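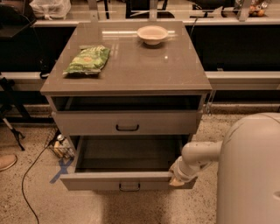

**工单：底层抽屉推回报“接触力超限”，间歇性**
**站点：** Fanarport 二号间，抽屉柜工位
**设备：** Dunne 臂 + Greslow 夹爪，控制软件 Brimmont
**开单日期：** 2025年1月2日，星期四
**状态：** 已恢复运行，还有几项挂着，见最后

---

### 先说现象

假期回来第一天，开机自检全绿，我还挺高兴，泡了杯茶回来就看见报警灯在闪。Brimmont 弹的是接触力超限，停在“推回底层抽屉”这一步。复位，重跑，过了。再跑，又过了。第三遍又停，还是同一步。这种时好时坏的毛病最烦人，宁可它彻底坏给我看。

几个能确定的：

- 中间那层抽屉开关都没事，来回跑多少遍都不报。
- 底层抽屉拉出来也没事，拉得很痛快，能拉出一大截。
- 只有推回去的时候停，而且都停在刚接触上、还没怎么动的那一小段。
- 柜顶抓放那一组动作（零食袋和碗）照常，位置看着也对。

这个工位的推法跟拉法不一样，后面接手的同事看日志之前最好知道一下。拉的时候夹爪去勾把手，推的时候不碰把手，手指靠在抽屉面板右端的上沿，顺着往里送。当初这么定是图路径短，臂从右边伸进来，够右端最省事，不用把前臂绕到抽屉正前方去。缺点也明摆着：推的是一个角，抽屉稍微有点歪就会别住，力一下子就上来了。所以我第一反应就是滑轨。

### 上午，怀疑滑轨（白忙）

先按急停，挂牌，手动推拉底层抽屉。手感很顺，没有卡点，推右角也能进去，就是比推中间稍微沉一点，这个一直都这样。把抽屉整个卸下来看了看两侧滑轨，有点灰，珠子都在，轨道没有弯。擦干净，抹了一点点脂，装回去。

装回去的时候左边卡扣没扣到位，我还不知道，上电一跑，抽屉拉到一半哐当一下歪下来了！吓我一跳。幸好夹爪那会儿刚松开，没带着面板一起走。重新卸，重新扣，听到两声“咔”才算完。**以后谁拆这个抽屉，两边的咔都要听到，一边一声，别跟我学。**

擦完滑轨跑了一组，前面一直很好，我都准备写“已解决”了，结果又停。滑轨排除。

### 接着怀疑柜子挪了位置

地上有蓝胶带贴的 X，在柜子左边靠前那块，本来是给柜子左前角找位置用的。假期前有人拖过地，拖把碰一下柜子太正常了。而且胶带有一条翘得老长，拖在左下边，我一直说要重贴，一直没贴。

拿钢尺量柜子左前角到 X 交点，跟安装记录比，差那么一点点，一张卡片的厚度都不到。理论上这点偏差程序吃得下，推的时候有一段是带力搜索的，本来就允许前后有误差。不过既然趴都趴下了，我就把柜子扶正了。

顺便说一下那个深色线篮，就是紧贴柜子左侧放瓶瓶罐罐的那个。它离抽屉的行程不远，平时碰不到，但你要是人从左边走过去踢它一脚，它就会把柜子往右顶。我建议挪走，写在遗留项里了。旁边地上那根细黑线也是，走过来容易绊。

柜子扶正以后跑，还是停。位置也排除，或者说至少不是主因。

### 看日志，终于有点意思了

前面两步算是体力活，午饭以后我才老老实实坐下来看数据，早该先看的。

Brimmont 的接触力曲线默认只存报警前后那一小截，要看全程得自己在“诊断 → 记录”里勾上“完整轨迹”，然后重跑。注意勾上以后界面会变得很卡，不是死机，等它就行。我以前因为这个强行重启过一次，丢了半天的记录。

把正常的一次和报警的一次叠在一起看，形状几乎一样！接触上去，力爬升，抽屉开始动，力回落。报警那次只不过是峰值刚好蹭过了上限，正常那次刚好没蹭过。也就是说根本没有“有时候好有时候坏”，它每次都差不多坏，看运气过不过线。

然后我往前看，看还没碰到抽屉的那段。手指悬在空气里，什么都没碰，力读数理应贴着零。结果不是。臂在高处、柜顶上方的时候，读数确实接近零；随着前臂往左下弯，越低，读数越往一边偏，到底层抽屉上沿附近的时候，还没接触，就已经凭空多出一截力来了。

这就解释了为什么只有底层报：

1. 柜顶动作的姿态高，偏差小，看不出来。
2. 中层抽屉偏差有一点，离上限还远。
3. 底层姿态最低，偏差最大，再叠上推右角本来就偏高的力，正好到线。
4. 拉抽屉那一步用的是另一套力上限，宽得多，所以不报。

随姿态变化的力偏差，十有八九是重力补偿，也就是负载参数不对。

### 负载参数

打开末端工具那一页，果然：

```
tool_profile : greslow_std
payload_mass_g : 1,112
cog_offset_mm : 旧手指的值
finger_type : 短
force_limit_push : 未改动
```

问题在 `finger_type`。现在装着的是浅棕色那套手指，长款，比短款重，重心也更靠前。参数里却还是短款的那一套。

为什么会变回去呢？我翻了维护记录，放假前最后一次维护换过控制柜的硬盘，换完之后从备份恢复的。而能用的最近一份完整备份是八月的，长手指是八月之后才换上的。所以恢复完，运动程序都是新的（程序是单独同步的），工具参数却退回到了换手指以前。自检当然全绿，自检只看参数文件在不在、校验和对不对，不管里面写的跟实物一不一样。

等等，那长手指的长度不对，怎么位置没有偏？这个我也想了半天。后来发现运动程序里的点位是直接示教的，没有引用工具坐标系的手指长度，所以位置跟着新程序走，照样准。力补偿却是引用工具参数的，于是位置对、力不对。当初示教点位是我图快（认了），要是老老实实引用工具坐标，柜顶抓碗第一下就会偏，反而早就发现了。

### 重新辨识负载

手填长款手指的标称值也可以，但手指根部垫过一层薄垫片，我不太信标称值，就跑了一遍自动辨识。步骤记下来，下次省得翻手册：

1. 柜顶清空，零食袋和碗都拿走。底层抽屉推回去，用手推。
2. 夹爪张到最大，什么都不夹。
3. 检查夹爪上的线有没有绷着。线绷着会当成负载算进去，辨识完看着挺漂亮，一换姿态全错。
4. 运行模式切到手动低速，人站在围栏外面，手放在使能键上。
5. “工具 → 负载辨识 → 全姿态”。别选“快速”，快速那个只转腕部，低姿态的点一个都不采。
6. 臂会自己走一串姿态，有几个姿态伸得挺开，第一次看会有点心慌，它是按围栏设的边界走的。
7. 走完先别点“应用”，先看残差。

第一遍的残差很难看。我盯着轨迹看了一会儿，发现是第三步我自己没做好，线在前臂那个圆关节附近绕得太紧，臂往下弯的时候拽住了。松开一个扎带，往后让出一点余量，再跑。

第二遍质量辨识出来是 1,112 再加 131 克。跟长手指加垫片的重量对得上，这回残差也乖了，应用，另存成新的工具配置 `greslow_long`。旧的 `greslow_std` 没有删，改名加了“勿用_短指”，以防哪天真换回去。

### 顺手查的机械部分

参数找到了，但我怕还有别的，趁着挂牌就一起看了：

- 夹爪法兰螺丝：用力矩扳手过了一遍，都没松。记号笔画的线也都还对着。
- 手指垫：右边贴面板上沿的那个位置磨得有点发亮，没有裂，没到要换的程度。下次保养再看。
- 大臂那一节外壳的接缝：一圈摸下来平的，没有翘边，没有渗脂。
- 关节异响：低速单轴转，耳朵凑在围栏边上听，没听出什么来。
- 把手：两个黑把手各拧了一下固定螺丝，底层那个的一颗能再进小半圈。跟本次故障无关，因为推的时候不碰它，但勾着拉的时候松动会让抽屉先晃一下。
- 柜体：我摇了摇，四个角都着地，没有翘脚。

另外柜子台面有点反光，灯一打上去一长条亮的。视觉那边以前抱怨过，说碗边上那片高光会影响识别。这次没出问题，不属于本单，我只是路过提一句，想改的话另开一张单子，别挂在我这张下面哈。

### 验证

新参数应用以后，先做空载检查：让臂空着走一遍“推回底层”的路径，抽屉关着不参与，只看力读数。从高到低，曲线基本平了，低姿态那一截鼓包没有了。看到这条线的时候心里真是舒服！

然后把零食袋和碗放回柜顶，按正常流程跑完整循环：拉底层、推底层、柜顶抓放。连着跑了 348 次，没有报警。推底层的峰值力离上限有明显的距离，不再是蹭着线走。

中间我故意捣乱了几回：

- 抽屉里放了点重东西再推：峰值高了一些，没报。
- 把抽屉用手拨得歪一点再推：手指碰上去以后搜索时间变长，最后推进去了。
- 用手抵住抽屉左角（人在围栏外，用长杆子抵的，别用手真去抵啊）：正常报警停机。保护还是好的，我要看的就是这个。

最后一条我觉得很要紧。排查的时候确实动过一个念头，干脆把力上限往上提一点，报警立刻就没了，三分钟收工。幸好没这么干，上限要是跟着错误的零点一起抬，真卡住的时候它得多使多少劲才停。所以 `force_limit_push` **这次没有改，也请大家别改**，要改先找 Dunne 的支持要书面确认。

### 给支持那边的回复（贴一份在这里备查）

> 你好，上午报的间歇性力超限已经定位。更换控制器硬盘后，末端工具配置被旧备份覆盖，负载参数与实际安装的长款手指不符，低姿态下重力补偿偏差较大，导致底层抽屉推回时误触上限。已重新做全姿态负载辨识并保存为新配置，循环验证通过。不需要派人，也不需要寄力传感器备件。
>
> 有两个问题想问：一是恢复备份时，能不能对“备份日期早于最近一次工具变更”给个提示？现在是静默覆盖。二是“快速辨识”的界面上没有写它不采低姿态，能不能加一句？
>
> 完整轨迹的记录已经打包上传，文件比较大，将近 400 兆，下载请耐心一点。

对方回得挺快，第一个问题说记下来了，第二个问题说手册里有写。我去翻了，是有写，在附录的脚注里。好吧。

### 我自己走的弯路

写出来给下次值班的参考，也省得我自己忘。

一上来就拆抽屉，是因为以前出过一次滑轨的毛病，脑子里先入为主了。这次手动推明明很顺，顺到那个程度其实就可以先放一放，去看曲线。拆装一趟不光费时间，还差点自己弄出一个新故障来。

柜子位置那一步花的时间不算冤，反正胶带定位每个月也要核一次，当提前做了。

还有就是自检全绿不等于参数是对的。我准备在开机检查单里加一行，内容很土：看一眼夹爪上装的是哪种手指，再看一眼屏幕上 `finger_type` 写的是什么，两个一样就打勾。短款那套是黑的，现在这套是浅棕的，站在围栏外面就分得出来，不费事。

换硬盘那天的维护记录写得也太简单了，只有“更换，恢复，自检通过”。从哪份备份恢复的一个字没提，我是从控制器的系统日志里倒着找出来的。以后凡是恢复过备份的，请把备份月份写上，拜托拜托。

### 遗留项

- [ ] 重新做一份完整备份，八月那份标成只读存档。**今天下班前我做。**
- [ ] 中层抽屉的推回点位改成引用工具坐标系，先拿它试，没问题再改底层和柜顶。改完要重新跑一遍验证，别攒在周末前干。
- [ ] 地面蓝胶带 X 重贴，长出来的那条剪掉。重贴前先按安装记录量好，别照着旧胶带描。
- [ ] 柜子左侧的线篮挪到围栏外面，里面的瓶子看看哪些还要。
- [ ] 地上那根细黑线走线槽，或者至少贴地固定。
- [ ] 围栏右边靠近柜子垂下来的那几根细绳还是链子，快挨着地了，暂时碰不到臂，但全姿态辨识的时候我一直盯着它们看。收起来吧。
- [ ] 手指垫下次保养复查，备件柜里没有长款的垫子了，要先订。
- [ ] 开机检查单加 `finger_type` 核对。

### 补充，下班前

备份做完了，文件名里带了工具配置的名字，恢复的时候一眼能看出来是长指还是短指。恢复测试没做，控制柜只有这一台，不敢在它身上试，等 Brimmont 的离线仿真机空出来再说。

晚上那一班我留了自动循环在跑，力上限没动，完整轨迹记录已经关掉了（不关的话界面卡，硬盘也吃不消）。要是再报同样的警，麻烦先别复位，拍一下屏幕上的姿态和力读数，再重新打开记录跑一次，把曲线传到这张单子里。单子先不关，等底层抽屉的点位改完再关。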